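Nnamdi Okafor runs the drinks table at the Gallanwood community hall, and for most of the year that means tea. In summer it means lemonade. He makes it for the Saturday-style crowd that comes to the swap meets, and he made it for 143 people at the last one. We talked in the hall kitchen on September 6, 2018, while he was getting ready for the next.

He started doing it four years ago, when the hall stopped buying the bottled kind. "It was too sweet and it cost too much," he said. "I told them I could do it with lemons, sugar and water. They gave me a budget of 60 dollars and I came back with change."

The lemons come from Kavanagh, the produce store across the road. He buys them by the box and wants them heavy for their size. He doesn't mind a scarred skin. "If the rind is going in the pitcher I wash it in warm water and rub it with a cloth. A mark on it doesn't hurt anybody."

Most of the fruit gets squeezed. The rest he slices for the cups, and he is particular about that part. The slices should be even and thin enough to bend a little. Seeds come out with the tip of the knife. He cuts the ends off first and throws them in with the squeezed halves.

I asked about knives. At home he uses a small steel one that he sharpens himself. At the hall, children often help, so there are plastic knives too. "They're slow on a whole lemon. You have to saw. But a nine-year-old can cut a slice in half with one, and that's a real job at a busy table."

Cups are paper. He tried glasses for one season and spent the evenings washing them. Now he buys paper ones from Dekerell, 700 at a time, and keeps the open sleeve under a towel.

He likes a wooden board for the lemons and says a glass one slides around and ruins the edge on a blade. 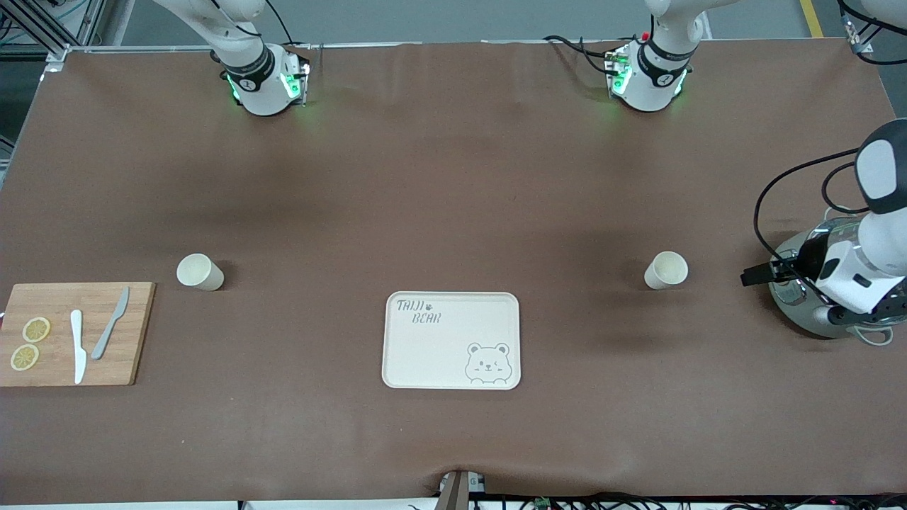
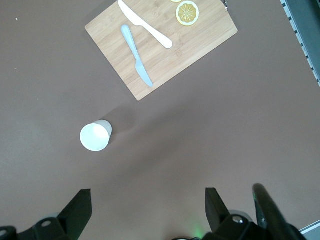
Sugar is where people argue with him. He melts it in hot water first and lets it cool, then adds it to the juice a little at a time, tasting as he goes. His sister stirs hers in dry. "She says mine is sour. She still drinks it."

He has been asked to write the recipe down and hasn't done it, partly because the lemons change from box to box. In November he goes back to tea, with a dish of lemon next to the milk. The lemonade pitchers go on the top shelf of the pantry, behind the big pot, and he brings them down again in May.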